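How to look up a court case and sit in on a hearing

Jun 24, 2021

Quick one. People keep asking me how to find out whats going on with a case they read about. Most of it you can do yourself, no lawyer.

What you need first
The full name of one party, or the case number. Case number is way better. The Goodall fraud case is 1,733 pages of filings and if you search just "Goodall" you get every Goodall who ever had a parking ticket.

Step 1. Find the right court
Check the news story for the name of the court. County, state, federal – they all keep separate records. Criminal charges usually start local. If the story only says "charged," start with the county where it happend.

Step 2. Search the docket
Go to the court's own site and look for "case search" or "public access". Skip the paid lookup sites. Type last name first. Then filter by year, otherwise you scroll forever.

Open the register of actions. Every filing and hearing, with dates. Newest at the bottom in some courts, at the top in others.

Step 3. Get the hearing date
Look for the next line with a future date. Write down the time, courtroom and judge. Call the clerk the afternoon before. Things get moved all the time, the Trelberg sentencing got bumped to August with one day's notice.

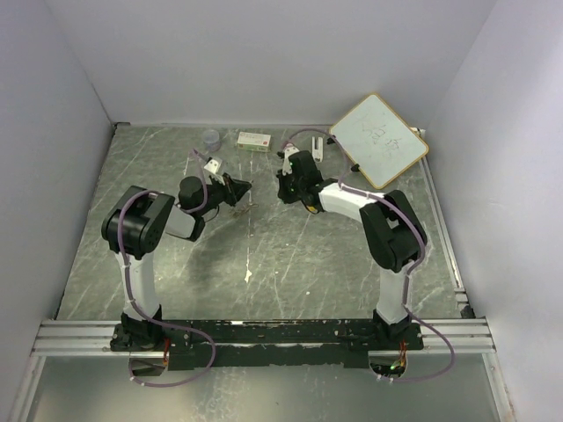
Renu Dwivedi wrote in to say the clerk in her county won't confirm anything by phone, and she had to check the printed calendar by the front door at 8 that morning. So if the phone gets you nowhere, go early and look for the printed list.

Step 4. Go
Bring ID. Leave the pocketknife in the car. Allow 90 minutes even for a short hearing, there may be a bunch of cases called before yours. Sit in back, phone off, no recording unless the judge allows it. Some hearings are closed (juvenile, some family stuff) and you'll be asked to leave. Just go.

Step 5. Copies
Ask the clerk for the document by its docket number, not "the whole file". Fees are per page in most places. Ask the total before you say yes.

Sealed documents show up as a line with no link. You can't get those at the counter.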